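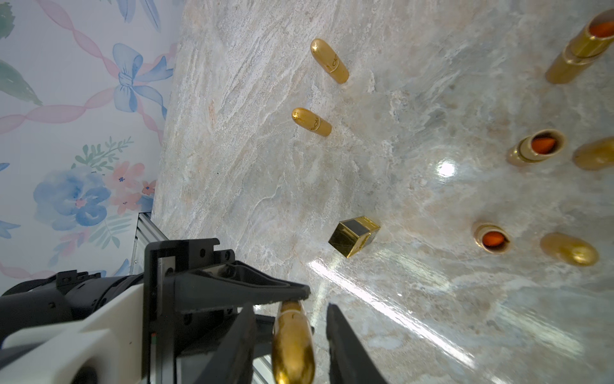 Kurance label text

Kurance is a set of 1455 ingredient lists copied from the labels of lip and face makeup. Each row is one product. Gwawr Cadwaladr typed most of them by hand and checked the rest.

Files

labels.csv - one row per product, with the full list as printed
names.csv - 217 ingredient names with their common spellings
notes.txt - odd cases, mostly split or doubled entries

Columns in labels.csv

id, type, shade, list, language, checked

The type column has 4 values: lipstick, balm, powder, cream. Shade is blank for balms.

Known problems

90 rows have no language set. Waxes are spelled as on the label, so match them through names.csv first. Order is kept - do not sort the list column.

Updates

The last pass was in December. Send fixes as a changed row with its id.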